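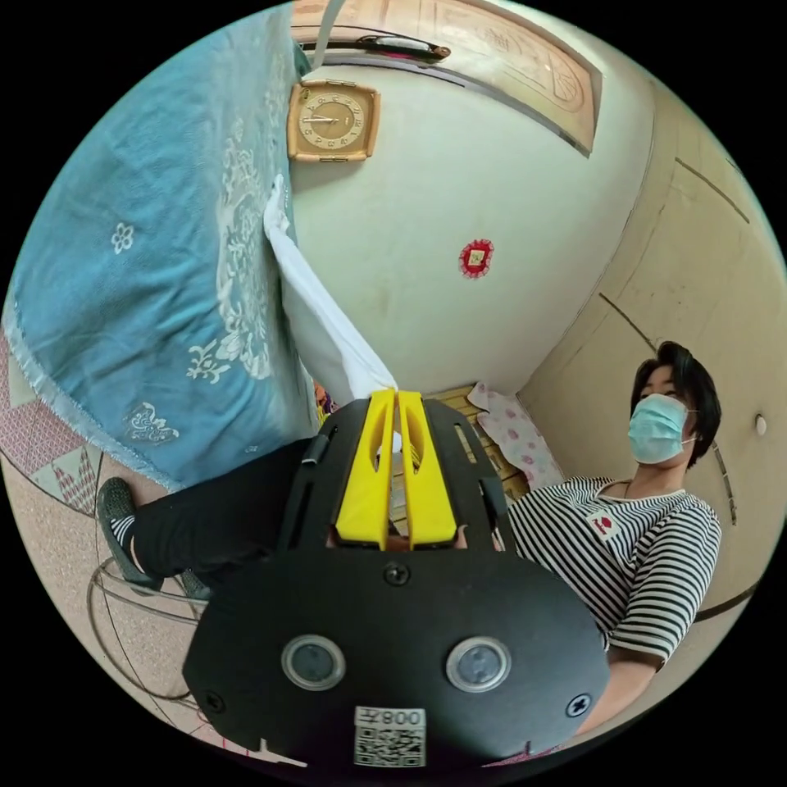 Doblar ropa no es tarea para principiantes, opina Janka Danko, y ella habría empezado con cubos de madera, como el año pasado. Lo discutimos bastante en el club y al final la mayoría votó por la ropa. Ella también graba, pero mantiene su opinión y pidió que se escribiera en este boletín.

El proyecto se llama Claliveo y es el trabajo de invierno del Club de Robótica Pratska. Queremos reunir 500 demostraciones de doblado hechas a mano, con las pinzas que sujetamos nosotros mismos, y después entrenar con ellas un modelo pequeño. Hasta el domingo 8 de enero de 2023 tenemos 478 guardadas, de las cuales unas 30 se deben repetir, porque la pinza se cerró antes de llegar a la tela y el archivo no sirve.

Trabajamos en casas particulares y no en el taller. Fue idea de Romana Říha: en el taller la mesa es siempre la misma y la luz también, y un modelo que solamente conoce una mesa aprende poco. Para las camisetas usamos la cama. Se extiende la prenda, se alisa un poco con la mano y se empieza por la parte de los hombros.

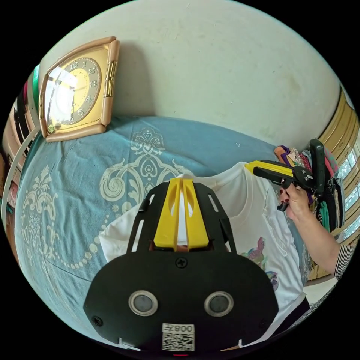 Después vienen las mangas, que son lo más difícil. Con dos pinzas hay que mover las dos manos al mismo ritmo, y quien va demasiado rápido pierde la tela. Hüsnü Taşdemir ha preparado una hoja con los errores más frecuentes; se puede pedir por correo al club.

En febrero presentamos el resultado en el encuentro de Oravec. Todavía buscamos ropa de niño y toallas de tamaño pequeño. Las personas que quieran aprender a grabar pueden escribir a Otakar Říha antes de la próxima reunión. No hace falta saber programar.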